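Ticket 400: Display fruit marking the worktop, bay 3
Opened by: Anastasia Galanis
Assigned to: Craig Nisbet
Status: Open, waiting on supplier
Product: Holent marble-effect worktop, supplied by Clundico

Anastasia Galanis
We keep getting a dull, sticky patch on the worktop in bay 3, towards the right. It comes back after cleaning. Clundico's helpdesk says the artificial fruit is "almost certainly" reacting with the surface and wants us to buy their Purves liner at 12 pounds a sheet. Can someone look before I sign for any?

Craig Nisbet
Looked. There is a patch, I'll give them that. It drags if you run a cloth over it. I'm less sure about the fruit. The fruit lives in a tray, so somebody will have to explain to me how a plastic apple gets at a worktop it isn't touching.

Uzma Kakakhel
Their theory is that the softener in the plastic creeps out over time. I asked whether it creeps through a tray as well and was told the question had been "passed on". That was three calls ago.

Craig Nisbet
Tried so far:
Warm water and washing-up liquid. Patch gone, back the next morning.
Clerkora surface spray, left on as the label says. Came back worse, if anything.
Dry cloth only. No change.
Grapes left on a sheet of white paper overnight. Paper clean in the morning. One night proves very little, I know, but it's one more test than Clundico have done.

Rostislav Koubek
Could it be the spray? We started using Clerkora at the same time as the complaints began. The label says to rinse and I doubt anyone does.

Craig Nisbet
Possible. I'd believe that before I believed the apple. Stopping the spray in bay 3 from today, plain water only.
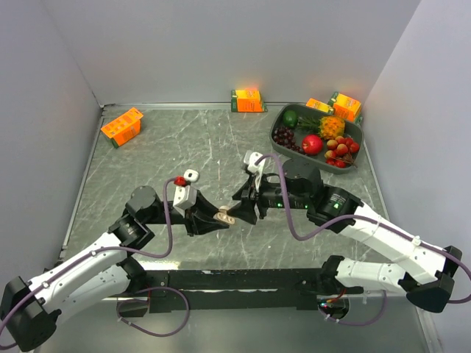
Clundico's latest reply asks us to confirm that "all loose produce is kept off the surface", and I'd like it noted that it already is. The grapes, the pineapple, the lychees and the rest are all in the dark grey tray. What does sit straight on the marble effect is the little orange and green cartons, one of them lying on its side, and the helpdesk hasn't asked about those once. Printed card seems as good a suspect as any. I'll wipe under them separately and use a fresh cloth for each — then we'll see.

Anastasia Galanis
Fine by me. No liner for now. Snædís Dalsgaard at Clundico has the ticket number if they want to argue.

Craig Nisbet
Leaving open until the plain water trial is done.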